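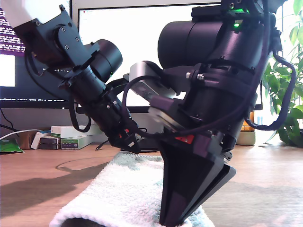 Wanted: people who fold towels, and people who don't see why they should

Faser is looking for 32 households to take part in a home trial of towel folding, starting in April and running for eight weeks. Paid, unglamorous, mostly done in your own home with your own cupboard.

We publish tests of ordinary household habits. Our readers pay for them, we take no advertising, and we have a long record of finding that a much-loved tip makes no difference. The last trial was on descaling kettles and it lost us subscribers. We expect this one may do the same.

Why towels

Last autumn we asked readers how they fold a bath towel and why. We had 2,135 replies, which is more than we got for the kettles and a good deal more than we got for the trial on loft insulation. Almost everyone had a method. A large number were certain that theirs kept towels softer, saved space, stopped the edges fraying or made the linen cupboard smell better. A fair few had fallen out with someone over it.

What the replies did not contain was any evidence. People told us what their mother did, what a hotel did, what they had seen in a video. One reader sent a diagram in four colours showing a fold that is said to make a towel dry faster the next time it is used. We have read the diagram several times and can't find the part that would do this.

So we want to test it. Our own guess is that most folding methods are as good as each other, that a towel pushed into a cupboard in a heap comes out much the same as one folded in thirds, and that the main thing people get from folding is a tidy shelf. We might be wrong. If a folded towel really does last longer we will print that, with some embarrassment.

What you would do

Each household is sent a set of white cotton towels, all from the same batch, supplied by the laundry firm Goel at the normal trade price. They gave us no discount and they don't see the results before you do. You wash and dry them as you usually would. After that you put them away in one of three ways, which we choose for you:

Thirds. Long edges in to the middle, then folded over twice. Instructions come with the towels.
Rolled. Tight enough to stand up on end, loose enough that you don't have to wrestle with it.
Heaped. Take it from the dryer or the line and put it in the cupboard. No smoothing, no shaking out, no quick fold while nobody's looking.

You don't get to pick. We know this will annoy some of you, and the heaped group in particular has been hard to fill in the past. In our small pilot a third of the heapers admitted they had gone back and folded the towels within a fortnight. If you know you would do that, please apply anyway but tell us, and we'll put you on the reserve list for a different trial.

You use the towels as your only bath towels for the eight weeks. Guests may use them. Dogs may not. (If a dog does, write it down and carry on.)

Once a week you fill in a short sheet: how many washes, how they were dried, how long you spent putting them away, and whether you had any trouble getting one out again. There is a box for remarks. Please keep remarks to what happened. "Felt nicer" is no use to us unless you can say compared with what.

At the end you post the towels back in the bag provided. We measure thickness, loose threads and how much water they take up, and we do it without knowing which group each towel came from. You don't get the towels back. People ask.

The folding sessions

Separately from the home trial, we need people to come in and fold. This is a half-day at our workroom in the old Mandik building, and you can do it without doing the home trial, or the other way round.

You sit or stand at an ordinary wooden desk. A towel is put down in a bunch and you fold it however you like, at your own speed. Then another. Then we ask you to do it our way, and time that too. It's a dull job and we won't pretend that it becomes interesting after the first hour. Tea is provided and so are breaks.

What we want from these sessions is fairly narrow. Folding guides always start with a towel lying flat and square on a bed. Real towels come out of the basket bunched up with a corner tucked underneath, and finding the corners seems to us to be where the time goes. None of the guides we've read say a word on the subject. We'd like to know how long it takes a person to get from a bunched towel to a flat one, whether practice helps, and whether the clever folds save any of that time or simply add to it.

We are also curious about surfaces. Readers told us with great confidence that you can only fold properly on a bed, or on a table, or against your chest with your chin. The sessions will include a desk, a bed and standing up with nothing. If you're a chin folder we'd be very pleased to hear from you.

Who we want

Anyone over eighteen who does at least some of the laundry where they live. We would like a mix, and we would especially like:

People in small flats, where the claim that rolling saves space would matter if it were true.
Households of four or more.
People with arthritis or other trouble with their hands. Much of the advice assumes a good grip and two working shoulders, and we doubt the people who wrote it thought much about that.
Anyone who has folded for a living, in a laundry, hotel, care home or hospital.
People with no opinion. We had hardly any of these last time.

We can't take anyone who sells towels, storage boxes, laundry products or a course in tidying. If you have a large following for your home tips we're not keen either, though you can write and argue.

You need a washing machine you can use when you like. You don't need a dryer. You do need somewhere to put the towels that isn't shared with another household.

What we pay

For the home trial, £120, paid in two parts: half when you send in your fourth sheet and the rest when the towels come back. For a folding session, £45 plus your bus or train fare. We will refund parking only if you have told us beforehand.

If you drop out before the fourth sheet you get nothing, apart from the postage. We've been told this is mean. It has also cut our drop-outs by more than half.

What we don't promise

We don't promise a result. A home trial this size can spot a big difference between methods and will very likely miss a small one. If we find nothing, all we'll be able to say is that any gain is too small for us to see, and you may feel that a gain too small to see isn't worth the bother anyway. That would be our feeling.

We don't promise that you will be tidier at the end. Several people in the pilot asked whether taking part would help them get on top of the washing. It didn't, as far as we could tell.

We also don't claim that the towels will behave like yours. They are plain, fairly thick and all new. If you own thin old ones that have been going since your wedding, the findings may not carry over, and the write-up will say so.

Who is running it

Carmela Segura is in charge of the trial and wrote the sheets. Questions on how it's set up, or complaints that it is set up badly, go to her. She does answer these and has changed things because of them: the rolled group was added after a reader pointed out that we'd left out the one method people argue over most.

Bonifacio Salcedo runs the folding sessions and keeps the timings. Châu Ông does the measuring on the returned towels and isn't told who had what.

The sums are checked by Prelitz, a small firm of statisticians with no interest in laundry that we have been able to discover.

How to apply

Write to us by email or post with TOWELS at the top. Tell us:

Which part you want to do, or both.
How many people live with you.
How you put your towels away now. One line will do. We have enough diagrams.
How you dry them.
Whether anyone in the house is likely to interfere.
For the sessions, whether mornings or afternoons suit you, and anything we should know so that you can sit, stand or reach comfortably.

You don't need to persuade us that you're keen. Last time we had some very long letters, and the writers of the longest were not the ones who sent their sheets back.

Places are drawn by lot from everyone who fits, within the mix we've set out. You'll hear either way. If you haven't had a reply within three weeks, your message has probably gone astray and you should send it again.

Sessions start at 9.30 in the morning or 1.30 in the afternoon and last about 3 hours, breaks included. The workroom is on the ground floor with a level entrance at the side. The front door has two steps, and the bell on it doesn't work, so please come round.

Your name and address are kept for sending towels and payments and are deleted once the trial has been written up. The sheets are kept without names. We film nobody's cupboard and we won't ask to see it.

Results go to everyone who took part a fortnight before they're published, including the people whose method did badly.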